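4.2 What people keep within reach

The second strand of the study concerns drinks at the desk, and it gave us by far the liveliest material. We had expected drinking vessels to be a footnote to the sections on seating and light. Instead, they came up in nearly every interview at the Hastevgate office, usually before we had asked. People spoke about their mugs with real affection, and they were precise about where a mug should stand, how full it should be before a long call, and who was allowed to borrow it.

Our diary sample covers 20 office workers at two sites, Hastevgate and Trernik, who wrote down each drink they took over 8 working days in October. Together they produced over 3000 words of free comment on top of the entries themselves, and we have quoted from it generously, as the comments are a delight to read. Nagano's earlier work on shared kitchens treated the trip to the kettle as the main event. Our diaries move attention back to the desk, where most of the drinking is done and where a cup may stand for hours after the kitchen has been forgotten.

The most striking pattern is what we call doubling. Many participants kept a cold drink and a hot drink going at the same time, and they thought of the two as doing different jobs. Water was described as something one ought to have. Tea and coffee were described as something one had earned. One diarist at Trernik wrote: "I drink the water so that I can feel fine about the coffee." Another refilled her bottle only when she got up to make tea -- so the hot drink set the pace for the cold one.

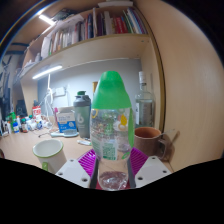
Figure 3. Bottle and mugs on a wooden desk. A spoon stands in the brown mug.

Spoons deserve a paragraph of their own! In the diaries, a spoon left in the mug was often a way of saying that the drink was still in use, and colleagues read it that way too. At Hastevgate a mug with a spoon in it was hardly ever cleared away by someone else, while a mug without one was fair game by late afternoon. We did not ask about spoons in the first round of interviews and wish very much that we had.

Bottles worked differently. A cap makes a drink portable, and several participants took theirs to meetings but left the mug behind. Bottles also escaped the rules of the shared kitchen: they were seldom lent, and they rarely appeared in complaints about the sink. Katayama's notion of "quiet property" fits them nicely, though she developed it for umbrellas and coats.

The two sites differed less than we had supposed. Trernik has a water cooler on each floor and Hastevgate has a single tap, yet doubling was common at both. We return to this point in Section 5, where we compare the diaries with the Skulteo survey of 200 home workers.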